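The Department of Joining Up

The reorganization was announced on a slide with a bridge on it. We had all learned to fear the bridge. The last time it came out, in February, Procurement had been moved under Legal and the plants had been taken away.

Cenham made parts for elevators, and it had a floor for each thing that went into making them. Design was on four, Testing was on three, and Complaints was on two, where customers could reach it by the stairs. The trouble, the chief executive said, was that the floors didn't talk to each other. She had hired a consultancy called Dullska to find out why, and Dullska had spent 13 weeks and produced 81 pages, and the pages said the floors didn't talk to each other.

So there would be a Department of Joining Up. It would sit on five, above everyone, and I would run it.

I asked what I was joining.

"Everything," she said. "Start small."

I was given six people. Two came from Testing, which had been trying to get rid of them, and one came from Complaints and cried with relief in the elevator. The other three were from Dullska and stayed on at their daily rate. We had a room with a glass wall that you could write on, and by the end of the first week you couldn't see out of it.

Our first act was to ask every department to name a Joining Partner. Design sent an intern. Testing sent the same man they sent to everything, who was on so many panels that he had not tested a part in four years. Complaints sent a complaint.

We held a weekly meeting for the partners. The partners, having been to the meeting, then had to hold their own meetings to tell their floors what had been said, and these were held at the same hour, so the floors stopped being able to reach one another by phone. I put this in my report under Early Signals.

I took the work home with me. My wife would find me at the kitchen counter at midnight, moving colored squares from one column to another, and would move one back when I wasn't looking. I never caught which one. I slept badly and dreamed in reporting lines, some of them dotted.

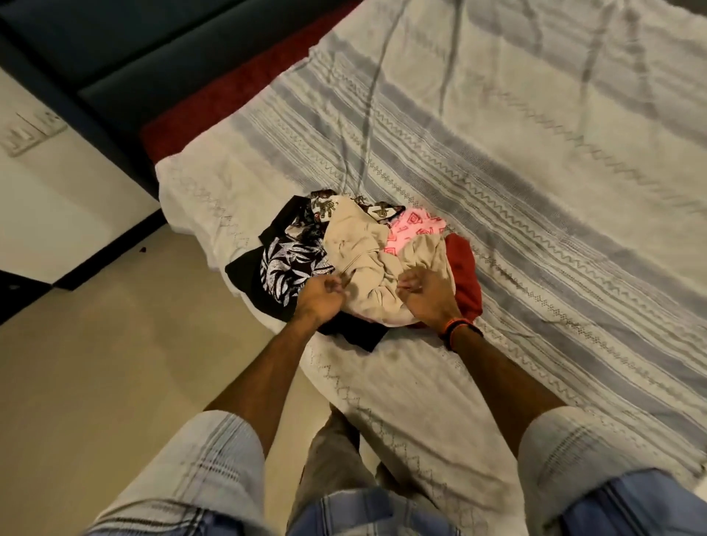

Around Thanksgiving the chief executive came up to five and looked at the glass wall for a long time. She asked whether the floors were talking yet.

"They're talking to us," I said.

"And you're talking to them?"

I said we were writing to them. We had written 552 messages, and I had the number ready because one of the Dullska people kept it on a dashboard. The dashboard was green. It had been built in green.

She nodded and said it sounded as if we were becoming a floor.

I thought about that all afternoon. Then I did what I should have done in the first place, and took the stairs. On four I found a woman eating soup over a drawing of a door bracket. I asked her who she called when a bracket had a problem.

"Grgić," she said.

Grgić was a bar. It was across the parking lot, between the tire shop and the place that used to be a bank. I had driven past it every day for nine years and taken it for a law firm. I went over at five thirty and there they all were, Design and Testing and most of Complaints, at two long tables pushed together, with a bracket lying among the glasses. Somebody from Testing was showing somebody from Design where it cracked. Somebody from Complaints was saying that this was just what the man in Grarnach had been shouting about. A new drawing was being made on the back of a menu. They had been doing this on Tuesdays and Thursdays since before I was hired.

They went quiet when they saw me. I still had my badge on, and it said Joining Up.

"Is this going to be a thing now?" asked the soup woman.

I said no. I said I was only there for a beer, and I had one, and it was a good beer, and I learned more about brackets than I had ever wanted to know. Then I went home and slept for nine hours.

I didn't put it in the report. I meant to leave it at that, and I would have, but one of the Dullska people had followed me across the parking lot, thinking I had an offsite.

The slide came out on Monday. It had the bridge on it, and under the bridge, quite small, a glass of beer. There was to be a Tuesday and Thursday Collaboration Forum, attendance noted, in the large conference room on five. Soft drinks would be provided. I was to send the invitations.

I sent them – 553, 554, 555 – and watched the dashboard stay green. Then I walked down to four and asked the soup woman where they were going to go instead.

She looked at my badge until I took it off.

"Behind the tire shop," she said. "Bring a chair."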